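Topic: FY21 equipment request, handheld grippers

omollel
The March request lists 8 handheld grippers from Valtum at $4000 per pair. Please confirm that spare pads are included.

l.verschueren
They are not. I would reduce the order and fund spares first.

omollel
I disagree. Fewer pairs means idle operators.

msugiyama
Locker work should set the number. Doors with small handles and keys take the most operator time. 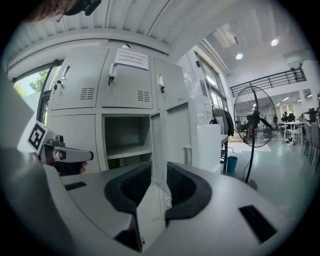 I therefore support the full order, with spare pads as a separate line.

l.verschueren
Accepted, provided Preleck also quotes.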